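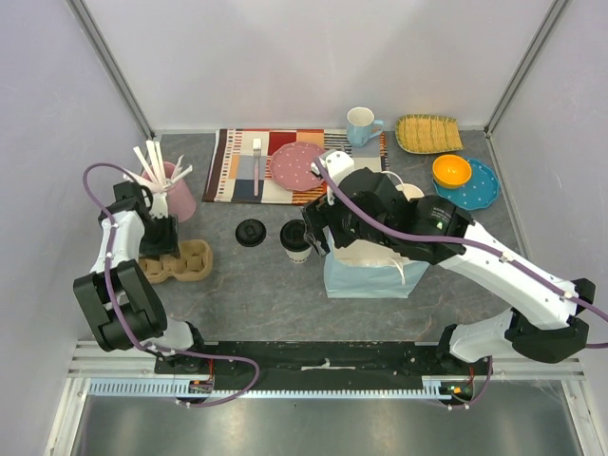 Cell 1, both arms over the takeaway set: carrier, cup with black lid, paper bag.

February, equipment planning, after lunch

Neema Rashidi asked me for a list of what we need before the second cell is ordered. I write it here so Elibariki can correct me.

Arms. We want 2 more of the same type, so spare parts stay common. Pliler gave a price of 3,938 for the pair with mounting plates. Shipping is not in it. Irndale did not answer yet. I prefer to wait for them until the end of the month, then go with Pliler.

Grippers. Same model as now. I would like 3 sets of fingers in stock and not one. Finger sets are cheap against the days we lose when one is missing.

Cables. On cell 1 the purple cables run in loops outside the arms. For cell 2 I ask for longer ones plus clips – Elibariki thinks the clips can be printed here, I would still buy them. To decide.

Base rail. One black rail across the front with an arm at each end works for us, so keep this layout. The slotted rail under it must be ordered separately, I forgot this in the first budget.

Enclosure. Masanja can make the posts and the wall panels. Ask if the marbled top is still available in gray. If not, any matte top, but then both cells should get the same one.

Objects. I put 400 for the table items, and Neema says it is too much. It covers a full second set: cups, lids, carriers, paper bags, plates, bowls, placemats, plastic forks. Paper and molded pulp items wear out fast, and I count replacements for the whole project. I can go lower if we buy the plates and bowls later.

Not in this budget: the bench from Lason. It goes on the room money, Elibariki has the paper.

Open points:
– shipping cost from Pliler, in writing
– lead time for the grippers
– does the power outlet on the window side carry a second cell? Ask before we sign anything
– who keeps the spare fingers, and where

Elibariki, please write your changes under this entry and leave my numbers as they are.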